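How Does a Library Know Where Every Book Is?

By Sumaiya Abeysekara
For young readers of the Bendton Children's Pages

Imagine that you want to read a story about a girl who travels on a river boat. You do not remember the title very well. You only remember that it has the word "river" in it. You go to the library, and there are shelves on every side of you. How can you find your book?

You could look at each book, one after another, but you would maybe miss your dinner. It is much easier to ask the catalog.

What is a catalog?

A catalog is a big list of all the things that a library has. It tells you about books, but also about films, music, maps and magazines, if the library keeps them. In old times the catalog was made of small paper cards. The cards stood in long wooden drawers, and you turned them with your finger until you found the right one. Today most libraries have the catalog in a computer. You can look in it at the library, and very often you can look in it from home too.

Each thing in the library has its own page in the catalog. Librarians call this page a record. It has nothing to do with the black records that play music!

What is written in a record?

A record is a little like a passport for a book. It does not tell the whole story of the book, but it tells enough to know which book it is. Let us look at one. It belongs to a book in our library in Bendton.

Title: The River Boat to Plisska
Author: Hartono
Pictures by: Derkus
Kind of book: story
Language: English
Subjects: Rivers. Boats. Grandmothers.
Shelf: Children's stories, HAR

The title is the name of the book. The author is the person who wrote it. Sometimes a book has two authors or more, and then all of them should be in the record. The person who made the pictures is called the illustrator, and there can also be a translator. A translator is a person who takes a book in one language and writes it again in another language, so that more people can read it.

The subjects are words that say what the book is about. They are very useful when you do not know any title. If you type "grandmothers" in the catalog, it will show you the books about grandmothers, even when this word is not on the cover.

Why does one story have many records?

Perhaps you search for your favorite story and the catalog gives you five answers. Do not be confused. They can be the same story in different forms. One is the book with a hard cover and one is with a soft cover. One is in Spanish. One is an audiobook, which you listen to with your ears. One can be a play, with all the words that the actors must say on the stage.

Each form needs its own record. If you want to read the story in English, you will not be happy when somebody brings you the audiobook in Spanish. So before you ask for a book, read the line with the language and the line with the kind of book.
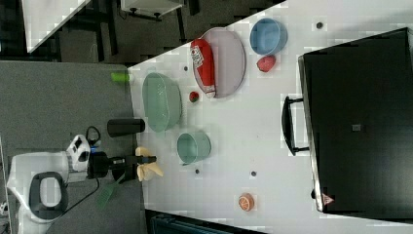

A mint-green colander, cups and toy food on a white table.

What are the letters and numbers on the back of the book?

When a book stands on the shelf, you see only its narrow side. This side is called the spine, the same word as for the bones in your back. On the spine there is often a small label. What you read on the label is the call number, and it is the address of the book.

For stories, the address is usually easy. It has the first letters of the author's last name. Our book by Hartono has HAR, so it stands after the books with HAM and before the books with HAT.

For books about real things, many libraries use numbers. The numbers have a meaning. In the Dewey system, which is used in many countries, the numbers that start at 900 are for history and geography. Books about stars, animals and plants are in the 500s. In this way books about the same thing become neighbors. If you find one good book about whales, look also to the left and to the right of it. There may be another one.

Some numbers have a point in the middle, and more numbers after it. You read them in order, one digit at a time. So 599.5 comes before 599.6, and 599.35 comes before them both.

How to search for a book

Start with the words you are most sure about. If you know the title, type the title. If you know only one word of it, type this one word. You do not need to write "the" or "a" at the beginning.

Check your spelling. Some catalogs can guess what you meant, but some of them are very strict, and for them "Hartono" and "Hartonno" are two different people.

If there are too many answers, add one more word. "Boats" will bring you a long list. "Boats rivers" will bring a shorter one. If there are no answers, take one word away, or try another word with the same meaning, for example "ship".

When you have found your record, look if the book is in the library now. The catalog may say "available", and then you can go to the shelf. It may say "on loan", and this means that another reader has it at home. You can ask the library to keep it for you when it comes back. This is called a hold or a reservation.

Sometimes the catalog says "available" but the book is not in its place. Maybe a reader is looking at it at a table, or it was put on the wrong shelf. Please tell the librarian. A book on the wrong shelf is very hard to find again, so if you do not remember where you took a book from, give it to the desk and do not guess.

Try it yourself

You can make a catalog of your own books. Take six books from your room and six pieces of paper. On each paper write the title, the author, the language and two subjects. Then put the papers in order by the last name of the author. Ask someone in your family to choose a subject, and see if you can find the right book only with your papers.

Words to remember

Catalog: the list of all things in a library.
Record: the page in the catalog for one book or other thing.
Spine: the narrow side of a book, where the label is.
Call number: the address of the book on the shelf.
Hold: when the library keeps a book for you.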